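Home | Contents | Chapter 3 | Chapter 4 | Chapter 5 | Index | Print this page

Chapter 4
From Goal to Motion: Planning for Two Arms

Amrit Landry

131 shares 4 comments

In the previous chapter we let the controller follow a path that was already given. We did not ask where the path came from. Now we must ask it. A person who writes software for a robot arm will spend most of the working day on this question, and the answer is spread over several programs that do not always agree with each other.

Let us take a simple order: "open the door of the oven." For the planner this order has no meaning. It must first be changed into a target for the hand, which is a position and an orientation in space. Then the target for the hand must be changed into a set of joint angles. After this the planner has to find a way from the present joint angles to the wanted ones, and on this way no part of the arm may touch something it should not touch. Finally the path gets a timing, so that the motors are able to follow it. These steps have names which you will meet again and again: task target, inverse kinematics, path search, and time scaling.

Students often believe that the path search is the difficult step. In my experience at Merndale the first step caused more trouble. The search program can be taken from a library and it works well on the first day. The target must come from our own understanding of the object. Where is the handle? From which side may the fingers come? How far does the hand travel on an arc when the door turns on its hinge? If one of these is wrong by a small amount, the planner will still return a path, and the path will be smooth, and it will lead the fingers into the door.

4.1 The contact problem

A collision checker gives a yes or no answer. It receives one set of joint angles and the shapes of the objects, and it says whether any shapes overlap. For free motion this is all we want. But in manipulation the hand is supposed to touch the object. So at some moment the planner has to be told that a collision between the fingers and the handle is allowed, while a collision between the forearm and the same appliance is still forbidden.

In the planning package Pelletier, which we use in this book, this is done with a table of allowed pairs. Each row has two link names and one phase of the task. The rule is simple to write and simple to forget. A pair which was allowed in the grasp phase must be forbidden again when the grasp is finished. In one early project the table was never cleared, and the arm passed with its fingers through the handle on the way home. The simulator made no complaint, for it had been told not to.

4.2 Where the planner works first

All exercises in this chapter are run in the Bindusitz simulator before they are run on hardware. You should keep the same order in your own work. The simulator gives you the exact position of each object, and so an error in the plan cannot be blamed on perception. When the plan is correct there, you replace the exact positions with the estimated ones from Chapter 3 and look at what changes.
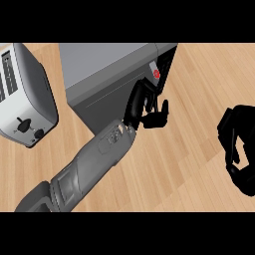 A target in our software is stored as a small record with a frame, a tolerance and an approach direction. The frame is attached to the object and not to the table, so if the appliance is moved, the target goes with it. It is a good habit to draw the target on the object while you test. The round red marking on the gray bar, next to the black control panel, is easy to find among so much gray and black, and you can compare it at once with the fingers directly below it. Do the same comparison in your own tests before you read any numbers in the log. Note also that the forearm overlaps the lower edge of the appliance from this point of view. An overlap in a view does not tell you that there is contact, and only the collision checker can answer that.

With two arms there is one more question. We may plan for both together, in a joint space of double size, or plan one arm and treat the other as an obstacle. The second way is faster, and we begin with it. Its weak side will be clear in Exercise 2, where the first arm stops in a place that leaves no path for the second.

In the test set that comes with this chapter there are 2,055 start positions. Please do not run all of them at the beginning. Take a few, look at each path slowly, and write down for each failure which of the steps was responsible. The Hillance notation for failures is explained in Section 4.3, and we start there with the target record and its fields.

Previous: Chapter 3 | Next: Section 4.3

Comments (4)

jtk_controls
The part on the allowed pairs table saved me an evening. I had exactly the same thing, fingers going through the drawer front and no warning at all.

Odile
Is the approach direction given in the object frame or in the hand frame? The text can be read both ways.

Amrit Landry
Object frame. Thank you, I will make the sentence more clear in the April revision.

m.reyes
Exercise 2 does not finish for me if the second arm starts close to its joint limit. Anyone else?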